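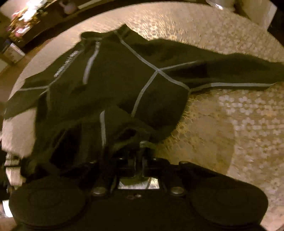
Dornville's clothes swap will return in September after 16 months away. Residents can bring up to three clean items to the Tzavaras hall and take home the same number. Hoodies, coats and school jumpers are most wanted, said organiser Sofia Vasilakis. The last swap drew 658 people – too many for the small room, so the main hall has been booked. Entry is free.

Comments

Stelios L: Will there be baby clothes?

Wing-sze Kwan: Parking was awful last time. Take the bus.

Stavros K: Good news, my two grow out of everything.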